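Kastetbridge home kit: equipment plan and data card
By Vidar Løken
September
Filed under: Robotics / Planning & Purchasing / Open data

This README covers what we plan to buy for the second round of Kastetbridge recordings, and why the list looks the way it does. Kastetbridge is a small set of household pick-and-place recordings made in lived-in rooms. I love working on it, and I'd like the next round to be bigger without the budget getting silly!

## What the recordings cover

Small objects, low surfaces, ordinary furniture. The tasks are short: reach, grasp, lift, set down somewhere else. Each session has a head view and a wrist view, and we keep both.

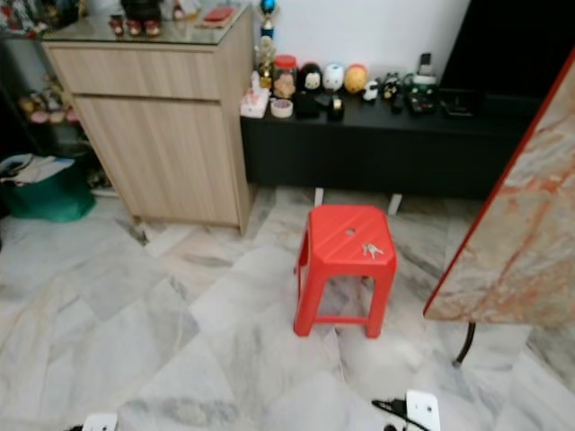

Props are the cheapest line in the plan and my favourite one to fill. A lot of what we need is already sitting in people's homes, and a bunch of keys on a red plastic stool is a lovely test object: thin, shiny, lying flat, with a hole in the seat close by. We've set aside $129 for the whole props box, mostly for duplicates, so that a lost key ring doesn't hold up a Wednesday session. Stools go on the same line. Please buy plain ones in a strong colour and write the seat height on the underside.

## Equipment list, round two

- Gripper finger covers: 10 pairs. These are consumables and should be budgeted that way.
- Wrist cameras: 2, both spares. Same model as the ones already fitted, please, or the calibration files have to be redone.
- Cable clips and sleeve: one bulk pack from Rimum. Cheap, and worth every cent.
- Storage drives: quote requested from Sivo, colour-coded labels included.
- Floor tape: whatever the hardware store has.

I'd put the cable clips near the top if money gets tight. Arms that work close to furniture need their cables dressed neatly along each segment, and a tidy run makes setup so much quicker.

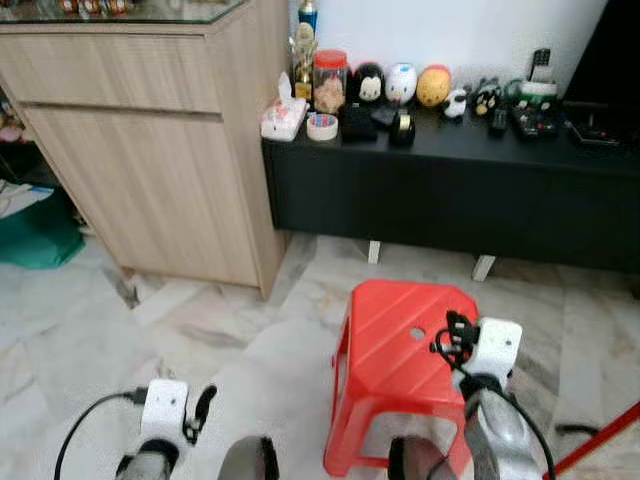 The other thing to plan for is floor space. Measure the room before you book the kit, and measure it with the furniture where it normally lives (we don't ask hosts to clear their shelves or consoles, and the data is richer for it). Allow 15 minutes at the start for levelling and for checking both arms through their full reach.

## Wrist view and finger wear

We log finger wear from the wrist stream. It's a wonderfully cheap inspection method, as the fingers are in view anyway. Creases and scuffs get noted on the session sheet, and the sheet tells us when to order. Going by round one, a pair of covers lasts almost long enough to skip an order, but I'd still keep spares in the case.

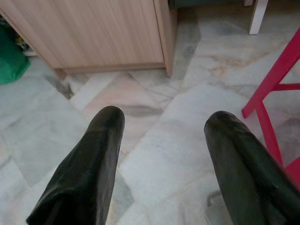
*Wrist view: open gripper above the marble tiles, red stool frame at right.*

## Status of purchases

Props: approved. Covers: approved, supplier to be chosen. Cameras: waiting on a second quote. Drives: waiting on Sivo. Anything marked "Ok" in the tracker can be ordered without asking me again. If you've run a similar setup at home and found a better clip or a tougher cover, please open an issue. I'd be thrilled to hear about it.

## Known gaps

Round one has very little low light and no carpet at all. Both are on the wish list, along with a taller cabinet task. Lamps aren't in this budget yet.

Related
- Kastetbridge round one: file layout and naming
- Choosing finger covers for small grippers
- Session sheet template
- What we spent on cables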